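Start | Tagebuch | Märchen | Gelesenes | Archiv | Kontakt

August, kurz vor Mitternacht
Eingetragen von: mir, am Küchentisch

1167 Wörter! Heute! Und ich hatte mir 1000 vorgenommen und bis zum Nachmittag noch gedacht, daraus wird nie im Leben etwas. Ich muss das jetzt aufschreiben, sonst schlafe ich sowieso nicht.

Also, die Gänsemagd. Seit dem Frühjahr sitze ich an dieser Nacherzählung und seit dem Frühjahr klemmt sie an derselben Stelle, nämlich beim Pferdekopf. Bei Grimm hängt Falada unter dem finsteren Tor und redet, und alle finden das irgendwie in Ordnung. Bei mir in Erura (das ist mein Königreich, Salzmarschen, viel Nebel, schlechte Straßen) wollte dieser Kopf einfach nicht sprechen. Ich habe es als Traum versucht, ich habe es als Bauchrednerei versucht, einmal sogar mit einem Papagei. Furchtbar. Der Papagei hat immerhin zwei Seiten überlebt.

Heute Morgen im Zug nach Medton dann der Einfall: Der Kopf redet immer noch, aber die Gänsemagd ist die Einzige, die ihn nicht hört! Alle anderen hören ihn. Der Torwächter, der Junge mit dem Hut, die Küchenmägde, alle gehen vorbei und wissen längst, wer sie ist, und sagen nichts, und sie treibt jeden Tag die Gänse hindurch und glaubt, ihr Geheimnis sei sicher. Ich habe im Zug laut »oh« gesagt. Die Frau gegenüber hat kurz von ihrem Kreuzworträtsel hochgeschaut.

Damit ist plötzlich auch die falsche Braut viel interessanter, denn die muss ja auch durch dieses Tor. Was hört die? Ich glaube, sie hört ihn am lautesten. Sie lässt deshalb die Kutsche immer hintenherum fahren, über den Damm, und der alte König wundert sich über den Schlamm an den Rädern. Schlamm an den Rädern! Daran hängt jetzt das ganze dritte Kapitel und ich freue mich wie ein Kind.

In Medton war ich eigentlich nur, um mir Bücher abzuholen. Der Laden hatte mir das neue Bändchen aus der Waline-Reihe zurückgelegt, die mit den Märchen aus Küstengegenden, Leinenrücken, viel zu kleine Schrift. Danach zu Pellegrini, Ecktisch, ein Milchkaffee, und dann habe ich bis auf eine kurze Pause durchgeschrieben. Die Rückseiten vom Kassenbon sind auch voll. Muss ich morgen alles noch abtippen, und bei einem Wort weiß ich jetzt schon nicht mehr, ob es »Gatter« oder »Gevatter« heißt. Im Satz ginge beides.

Im Waline-Band gleich auf der Rückfahrt eine Schwanenfrau gelesen, die ihr Federkleid selbst versteckt hat und es dann nicht wiederfindet. So schön! Zehn Seiten, kein Wort zu viel, und am Schluss steht sie einfach im Hof und rupft ein Huhn. Ich hätte da noch drei Absätze drangehängt, und alle drei wären schlecht gewesen.

Morgen: abtippen. Den Papagei endgültig löschen (oder in eine andere Geschichte setzen? Er hatte seine Momente). Nachschauen, wie lange man Gänse am Tag überhaupt hütet. Und einen Namen für das Tor finden, »das finstere Tor« gehört Grimm.

Jetzt Licht aus. Vielleicht noch eine Schwanenseite.

3 Kommentare

Gast schreibt:
Bitte den Papagei behalten!! Und die Idee mit dem Kopf, den alle hören außer ihr, da hatte ich beim Lesen Gänsehaut (Entschuldigung).

Gast schreibt:
Wir hatten früher Gänse. Morgens raus, abends rein, dazwischen fressen sie und schimpfen. Man hat als Hütekind sehr viel Zeit zum Nachdenken, das passt also. Wie heißt denn der Waline-Band genau?

Gast schreibt:
Ich stimme für Gevatter.

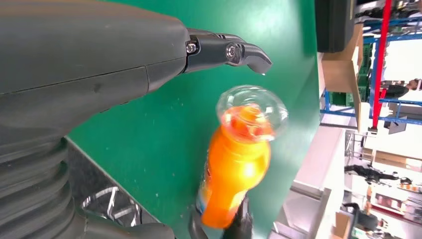
Greifer mit offenen Fingern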